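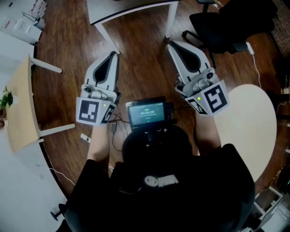 Uddale Activity Rooms – Floor and Room Check
Room: 2 (plank floor)
Checked by: Tsehay Weldu
Date: June 23, 2018
Booking ref: 368

Mark each line OK, FIX or N/A. Write comments under the line, not on the back.

FLOOR

1. Planks flat, no raised edges
OK
Ran a hand along the joints in the middle of the room, where people kneel and sit most.

2. No splinters or open cracks
FIX
One rough spot by the radiator, about the length of a finger. Sanded by hand for now. Needs a proper coat of finish before bare arms or knees go on it. Job no. 772 raised.

3. Floor swept and dry
OK
Grit near the door again. The mat is too short for the doorway – same comment as January.

4. Nothing slippery left from cleaning
OK
Drelier floor soap used at the weaker mix. No film left when wiped with a white cloth.

WORKING ON THE FLOOR

5. Clear space around each person
OK
Taped at 62 inches on each side. Tape is lifting at one corner, pressed back down.

6. Kneeling pads available
FIX
Two have split covers. Taken out of the cupboard and put in the repair box.

7. Breaks agreed with the group
OK
Anyone leaning forward over the floor for long stretches should get up and walk around. Told the group lead at the start.

8. Bags, coats and bottles off the floor
OK
Moved one backpack to the hooks.

ELECTRICAL

9. Wall outlets undamaged
OK
Cover plate by the window replaced since last check.

10. Extension cords taped or routed along the wall
N/A
None out.

11. Lights all working
FIX
One tube flickers over the far end. Alidau to replace on their next visit.

EXITS AND AIR

12. Both doors open fully
OK
Door B sticks a little in damp weather but opens with one push.

13. Extinguisher in place and in date
OK
Tag 83, pin and seal in place.

14. Windows open and stay open
OK
Left-hand stay is stiff. Oiled.

RESULT
Room can be used. Keep people off the strip by the radiator until line 2 is closed. Lines 6 and 11 can wait for the regular maintenance round.

Signed: T. Weldu
Copy to: front desk, maintenance folder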